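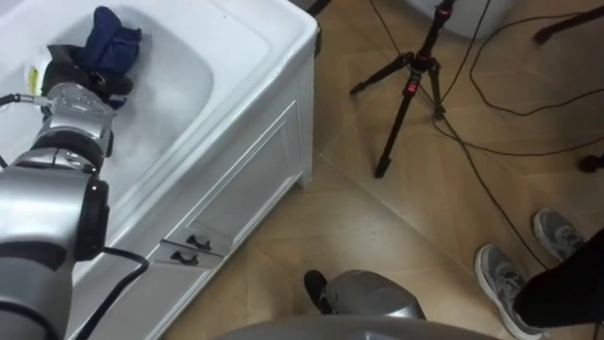
POLITICS | REGIONAL GOVERNMENT

Ristik ministers drop sign language interpreters from weekly briefings

By the politics desk
July, 4.15 pm

We use cookies to remember your settings and to count visits. Accept all | Manage choices

Sign language interpreters will no longer appear at the Ristik government's weekly press briefings from the start of next month, and several departments have yet to say whether they will pay for their own.

The change was set out in a short notice to department heads. It says live interpreting will be kept for emergencies and for the budget statement. For everything else, a written transcript will be posted on the government website by 7 pm on the day of the briefing.

Interpreters have been a fixture at the Bouchard Building, where the briefings are held, since the last government brought them in. Their contract is run by Herkex, a language services firm, and ends this month. It will not be renewed.

A government spokesman said few people watched the interpreted version of the briefings and that the money would go towards "services people use in person". He did not say which services, or how much would be saved.

Deaf groups in the region said they were not asked for their views before the notice went out. In a joint letter to the first minister's office, signed by 44 organisations, they argue that a transcript is a poor swap for many people whose first language is sign.

"Written English is a second language for a large part of our community," the letter says. "A page of text at the end of the day leaves us behind everyone else."

The health and transport departments have said they will book interpreters for their own announcements. Education and housing said they were still looking at it. The justice department did not reply to a request for comment.

Opposition members tried to force a debate on the matter this week but fell short of the numbers needed. They collected 19 signatures from the assembly's 100 members, and the rules call for a quarter. Two members of the governing party signed.

One of them, who sits for a rural seat in the north, told local radio she had been given no warning of the move and had learned about it from a constituent.

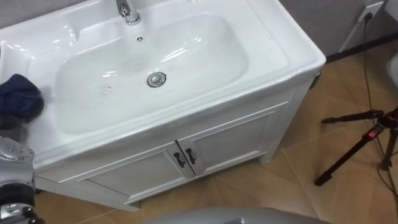

Poltero to keep its own service

The city council in Poltero, the region's largest, said it would go on using interpreters at full council meetings and at public sessions on planning. Its contract is separate and is not affected by the notice.

The council leader's office said it had been asked by two smaller towns whether they could share the cost of a booking. Talks are at an early stage.

The first minister is due to take questions in the assembly before the summer break, and members expect the letter to be raised. A petition against the change is open until the end of the month.

Related
- Assembly rules on forcing a debate: how they work
- Poltero planning sessions move to evenings
- Budget statement put back to the autumn
- Northern bus routes: ministers promise a reply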